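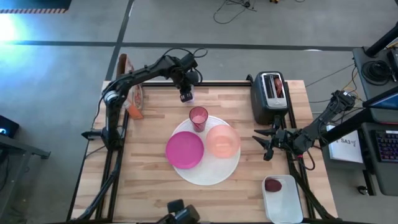 **Kiran Saxena**

Recall petition came back short and I need to know what to do before Saturday. We're in Gurkport (Gikham County), trying to get a recall of our council member on the ballot over the Escobar rezoning vote. Need 340 valid signatures. Clerk's letter says 319 are good and 48 got struck. No list of names, just the total and the words "not in substantial compliance."

Letter says we have 5 days to respond, doesn't say calendar or business. Can they do that? Can we collect more in the meantime or is it over? Can't afford a lawyer, this is three of us and a card table basically.

**ward3_renter**

Had this happen on a park bond thing, different county. Calls and visits got me nowhere, they want it in writing. So – email the clerk tonight, ask for the line by line worksheet. There's always a worksheet. Each struck signature should have a code next to it, like NR for not registered or DUP for duplicate, AD for adress doesn't match. Ask for the key to the codes too, ours came without.

Then go after the AD ones first. Apartment numbers left off, people who moved across the street, St vs Ave. We got a bunch back that way. You're only 21 short so it's not crazy.

Don't bother fighting the duplicates. Those are dead.

Also check who circulated which page. If one circulator forgot to date the affidavit the whole sheet can go, and that could be most of your 48 right there.
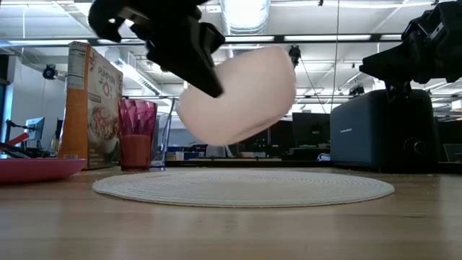

Can you keep collecting while you wait on the worksheet? Depends on whether your circulation window is still open, and that's counted from the day the clerk stamped the blank petition, so find the stamp.

Edit: somebody messaged me about Prorkari, the online signature checker. We used it, fine for catching unregistered people before you turn in, no help after.

**mbl_gikham**

The clerk is in the council's pocket, always has been. File a complaint with the state.

**old precinct hand**

Ignore the one above, a complaint takes months and doesn't stop your clock.

Five days – treat it as calendar until the clerk tells you otherwise in writing. Read the charter, not the state code, if Gurkport is a charter city the recall rules are usually in there and they can be different. Look for "cure" or "supplement" or "amended petition." Some places let you add new names in that period, some only let you fix the ones already there. Big diffrence.

If a voter was struck for a signature mismatch get a short signed statement from them, full name, address, date. Keep copies of everything and get a receipt with the time on it. Counter at our place closes at 4:30 even though the door says 5.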